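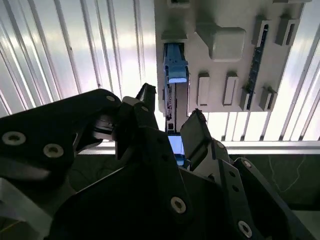
青いプラグの付いたグレーのパネルと、手前にグリッパーの指先。

コラム > ロボット > 研究の読み方

「うまくいったデモだけ」で学ばせるの、そろそろやめませんか

模倣学習の論文を読むとき、私がまず探すのは成功率の表じゃなくて、データをどう捨てたかが書いてある一文です。たいてい付録の後ろのほうに、小さく書いてあります。「失敗したエピソードは除外した」。これで終わり。いやいや、そこをもっと聞かせてよ!と毎回思うんですよね。

この話を書きたくなったのは、Drullineの報告を読んだからです。ケーブルやコネクタの抜き差しを人のデモから学ばせるプロジェクトで、まとめ役はAslı Altıntaşさん。集めたデモは全部で1,358本、そのうち263本が、最初の仕分けで「使わない」の箱に入りました。目標は1,000本だったそうなので、捨てても数は足りるわけです。普通ならここで話が終わります。

ところがAltıntaşさんたちは、その263本を見直したんです。するとかなりの割合が、途中でもたついて、少し戻って、角度を変えて、最後にはちゃんと入っているデモだった。時間がかかりすぎたとか、動きがきれいじゃないとか、そういう理由ではじかれていたんですね。これを戻して学習し直したら、初めて見る7種類の筐体での成績が目に見えて上がった、というのが報告の中心です(整ったパネルのほうでは、差はほとんど出ていません)。

私はこの結果、すごく腑に落ちました。自分でパソコンを組んだことがある人ならわかると思うんですが、コネクタって一発で入らないほうが普通じゃないですか。指が太い、ケーブルが邪魔、向きを間違える。ちょっと押して、手応えが変で、引いて、のぞき込んで、もう一回。あの「もう一回」の部分こそ技術だと思うんです。そこを丸ごと削ったデータを見せておいて、本番でロボットがひっかかったまま固まると「汎化が足りない」と言う。教えてないんだから、そりゃできませんよ。

パネルでの課題にも、もちろん意味はあります。相手がしっかり固定されていて、差し込み口のまわりにも余裕があれば、方策の良し悪しを比べやすい。私も比較実験ならあれでいいと思います。ただ、本物の筐体の中は別世界です。色とりどりの電源の線が束になって広がって、そのすぐ脇を平たいケーブルが回り込んでいる。手を入れる隙間からして、もう素直じゃない。

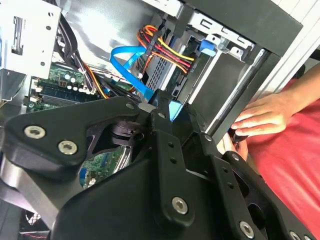

ふたを開けたデスクトップPCの筐体にグリッパー。電源の配線の脇に青い平型ケーブル。右側は作業中の人の手。

反論もあります。Zenddenで似た作業をやっている知人からは、「下手なデモを混ぜると下手がうつる」と言われました。これは本当にそのとおりで、何でもかんでも入れればいいという話ではないんです。途中で落としてそのまま終わったデモと、ずれてから立て直したデモは、見た目が似ていても中身がまるで違います。Drullineでも、前者は最後まで学習に入れていません。分けているのは人の目で、一本ずつ再生して「どこでずれて、どこで戻ったか」に印を付けたとのこと。地味です。想像しただけで肩がこります。

もうひとつ、手間の問題。印付けにかける時間があるなら、新しいデモを撮ったほうが早いという意見です。数だけ見ればそうかもしれません。でも新しく撮るデモって、操作する人が慣れてくるほどきれいになっていくんですよ。失敗しなくなる。つまり、立て直しの場面は後半になるほど集まりにくい。初日のぎこちない記録のほうが貴重だったりするわけで、それを「練習だったから」と消してしまうのは、あまりにもったいない。

わざと失敗してもらえばいい、という案もよく聞きます。Prillsteadのグループが前にやっていましたね。私はこれには少し懐疑的です。わざとずらした人は、どっちにずれたかを知っているので、戻し方が迷いなさすぎるんです。本当に困っている手は、もっとうろうろします。どこまでうろうろを残すべきかは、私にもまだわかりません。残しすぎれば、ただ遅いロボットになりそうですし。

だから論文を書く人にお願いしたいのは、ごく小さなことです。捨てた本数と、捨てた理由の内訳を、付録じゃなく本文の表に載せてほしい。「失敗」の一語でまとめないで、時間切れ、落下、立て直しあり、くらいには分けてほしい。できれば捨てた分も公開してほしい。Drullineの表はそこがちゃんとしていて、成績の数字より先にそっちを何度も読み返してしまいました。

10月に出るという続報では、二人で分担して印を付けたときの食い違いも扱うそうです。「ここで戻った」の判断が人によってどれくらい割れるのか、私はそこがいちばん気になっています。

お問い合わせ | © Nanayakkara編集室 | ページの先頭へ戻る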